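Work diary, February - play kitchen, second day

7:40 a.m. Heating on, blinds left down. The wall behind the soft goods is painted dark, and with the blinds down it swallows most of the overhead light, so the small lamp from the office is back on the filing cabinet. The lamp is rated at 2000 lumens and is too bright pointed straight at the work. Turned toward the ceiling it is fine.

Yesterday's list had the soft goods first and the kitchen props second. I kept that order. Soft goods take up the most room and block access to everything else until they have been handled. The pale yellow plush was still in among the clutter where I left it last night. It has no shelf tag and does not match any line in the Flivgate list, which describes plush by animal and size and says nothing about color. I have written it down as "plush, pale yellow, unlisted" and will decide on a number when the rest are done. 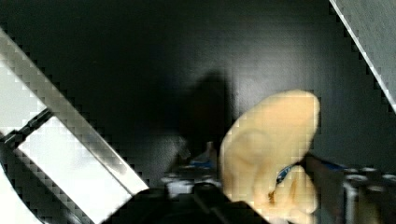
Hollis Vantreight
Play materials technician, Ustville Toy Library

The rule for soft goods is the same as last year. Check the seams by running a thumb along them under light tension. Press any eyes or noses that are a separate part and see whether they shift. Read the care label if there is one. If the label is gone, the item goes on the cold wash and gets dried flat. I used to put unlabeled plush in the machine dryer on low, and lost a rabbit that way when the filling clumped at one end. It could have been opened and restuffed, but the shell fabric was thin and the seam allowance was already down to almost nothing.

Two seams needed attention this morning, both at the base of an arm. Ladder stitch, doubled polyester thread, knot buried inside. I tried the curved needle from the upholstery kit and went back to the straight one. On a short seam the curve gets in the way of pulling the stitches closed evenly.

10:15 a.m. Coffee. The Skorgate bins arrived and were left in the hallway. They are the shallow type with a front lip. I measured one against the shelf and it fits front to back with the lip clear of the edge, but the label slot is on the short side, which means the bins have to be turned or the labels go on with tape. I prefer turning them. Tape lifts after a few months and leaves a line of adhesive that picks up dust. Turned, they take up more width, so the lower shelf will have to give up the puzzle boxes. Puzzle boxes can go on top of the low cupboard for now.

Also in the delivery: the replacement shelf tags, numbered from 546 upward. The old series stopped before that, with a gap I can't explain from the notes. I am not going back to fill the gap. Anything in the low numbers stays as it is.

11:00 a.m. Kitchen props. The question I keep going around on is whether to store them by material or by use. By material makes cleaning simple. All hard plastic gets the same wipe and the same drying rack, metal is done separately, anything with a printed label is kept out of the soak. By use makes setup simple, because a family borrowing a kitchen set wants the plate, the bottle and the burner in one bin and does not care what they are made of. The Dunleavy branch stores by material and repacks for each loan. They have more hands than we do. I have decided on use, with a colored dot on the bin for the cleaning method.

The dot code, so that I don't have to work it out again:
Green - wipe with damp cloth, air dry.
Yellow - wipe only, keep water off labels and joints.
Blue - wash by hand in warm water, rinse, rack.
No dot - ask me.

The ketchup bottle is a yellow. It has a label on the body and a small one on the neck, and paper or film labels both suffer from a soak, the first by lifting and the second by trapping water at the edge. I set it down on its side on the lavender-gray plate while I cleared a stretch of the white table next to it. A squeeze bottle on its side will roll on a flat top, and a rim is enough to hold it. 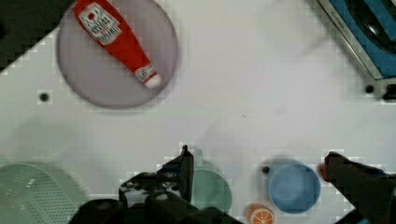
Rolling is the reason I want dividers in the condiment bin. A bottle that rolls ends up against the front lip and tips the smaller pieces over it when the bin is pulled out. Corrugated plastic sheet, scored and folded into a channel, would do the job. There is an offcut behind the door long enough for two channels. Cut with the flutes running lengthwise, otherwise the fold collapses. Round the corners with the nail clippers, then sand.

Plates are easier. They stack, and the only thing to watch is grit between them, which marks a matte surface quickly. A circle of thin felt between each one deals with it. The felt we have is the stiff craft kind and sheds a little, so I shook out each circle over the sink first.

The blue unit with the metallic border stays on the table. The catalog calls it a stove in one place and a sink in another, depending on who typed the entry. I changed both to "blue kitchen unit" so a search finds one record. Its cleaning entry now reads: dry cloth for the surround, damp cloth for the recess, dry again right after. Grime in a recess of that shape collects along the edge, and a cotton swab reaches it better than a folded cloth.

1:30 p.m. Lunch at the desk. Typed up the morning. The form still limits the notes field to one line, so the longer remarks are in here.

2:10 p.m. Wiped the tabletop using the cloth and the mild soap. The white surface shows everything, good for inspection and tiresome the rest of the time. Gray rub marks from chair backs came off with a melamine sponge used lightly. Used hard, it dulls the finish, and there is a patch near one corner where I did that last winter.

Time on soft goods was longer than planned and on props a little shorter. Five bins are labeled and turned. Condiment bin waits for its channels. Cold wash is running, drying racks are up in the back, towels underneath.

For tomorrow: cut the channels. Give the yellow plush a number, probably the first of the new tags. Move the puzzle boxes. Reply to Dunleavy about the spare lids. Find the second pair of scissors, last seen in the hallway with the packing tape.

4:50 p.m. Lamp off, returned to the office. Heating down to the night setting.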